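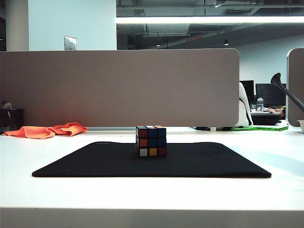
Desk mats: stitched edge or cut edge, and how to get the ripple out

Skerberg Workspace Forum > Surfaces and Desks > Mats and Pads
17 replies, page 1 of 2

flatpack_moose
Posted Oct 4, 2023

I have a gloss white desk and a plain black cloth mat with a rubber base. The long edge at the back has gone wavy. It was stored rolled over the winter. The front edge sits flat and the back edge doesn't, and the high spots catch my mouse cable.

Tried so far: rolling it the other way overnight, and a row of textbooks along the edge for two days. Both helped until the books came off.

Two questions.
1. Is there a way to get it flat for good?
2. If I replace it, is a stitched edge worth paying for?

Desk is a Skesow melamine top, 3000 grams of monitor arm clamped at the back, nothing else heavy on it.

gumtree_annex

Rolled storage with the cloth facing in will do that. The cloth and the rubber take a set at different rates, and the edge shows it first. Reverse rolling mostly moves the curl somewhere else.

Method that worked on mine:

Fill the laundry tub with warm tap water, not hot.
Lay the mat in flat and leave it for half an hour.
Press the water out between two towels. Do not wring it.
Dry it rubber side down on a flat surface, out of the sun, with a board over it that covers the edges.
Leave it a full day after it feels dry.

The board matters more than the weight on top of it. Books leave gaps, and you get a small wave at every gap.

pekoe

Agree with the water, disagree with the board while it's wet. You trap moisture between rubber and desk and it can leave a grey mark on a white top. I dry on a wire rack until damp, then put the board on.

gumtree_annex

I did mine on tiles, so no mark to report. Fair point for anyone drying on the desk itself.

sub_base_400

On stitched edges. I went through three mats in the same size over several years, two cut and one stitched.

Cut edge: lies lower and there is no ridge under the wrist. The cloth lifts from the rubber at the corners first.
Stitched edge: no lifting so far. The thread is proud of the surface and I can feel it through a sleeve. If the thread tension is uneven the whole edge puckers, and no amount of soaking will fix that because the thread is shorter than the cloth it is holding.

For a rippled edge specifically, stitching is no cure. Mine arrived puckered and stayed that way.

pekoe

That last one sounds like a faulty mat. My Spanos is stitched all round and sits dead flat. The ridge is there but it wears down within a few months.

sub_base_400

Could be. I only have a sample of one. I still wouldn't pay extra for it on a gloss desk, where slipping is the bigger problem.

flatpack_moose

Slipping is a problem here too. It creeps toward me over the day and I push it back each evening.

gumtree_annex

Clean both surfaces. Gloss tops pick up a film from spray polish and the rubber sits on that film. Wipe the desk with a cloth wrung out in water and a drop of dish soap, then plain water, then dry. Same for the underside of the mat. No polish where the mat goes.
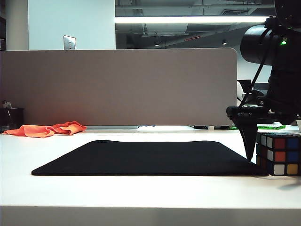

Also check the colour of the desk under the mat while you have it off. Black rubber can stain white melamine if it sits in one spot long enough, and a mark like that won't wipe away. I shift mine a hand's width every month or so.

ninth_parallel

Has anyone had staining on proper laminate? I've had black rubber on white laminate since I moved in and there is nothing there. Painted tops, yes. I ruined one of those.

gumtree_annex

Mine was a cheap top and the mark is faint. I can only see it with the lamp off to one side. Call it a risk and not a certainty.

ninth_parallel

I can live with that wording. The original claim sounded like every mat on every white desk.

iscombe_rd

Different approach to the ripple: trim it. If the wave is only in the last centimetre, a steel rule and a new blade will take it off. I did this to an Iscombe mat (model 1753, the long one) and the cut edge is as good as the factory one. Cut from the rubber side, one pass, hard pressure. Round the corners with a coin as the template or they will lift.

pekoe

I would not do this before trying the soak. You can't put the centimetre back. Most ripples go in further than they look, and you end up with a narrower mat that still has a wave.

iscombe_rd

Lay a straight edge across it first and see where the gap under it closes. If that is more than a centimetre in, don't cut. I thought that was obvious but I should have written it down.

flatpack_moose

Checked with a steel rule. The gap closes a fair way past a centimetre, so no cutting.

Did the soak in the bath because the tub was too small. Rack first, then a shelf from the bookcase over the top on the kitchen floor. It has been back on the desk for four days. The back edge is flat apart from one low rise near the left end. The cable passes over it without catching.

Cleaned the desk as described. The cloth came up greasy, so there was a film. The creep has stopped.

sub_base_400

One rise left is a good result for a mat that spent a winter rolled. Repeat the soak in July if it annoys you. Don't do it monthly, the glue between the layers doesn't like it.

pekoe

And store it flat. Under a mattress works if you have no room elsewhere.

Page 1 of 2 | Next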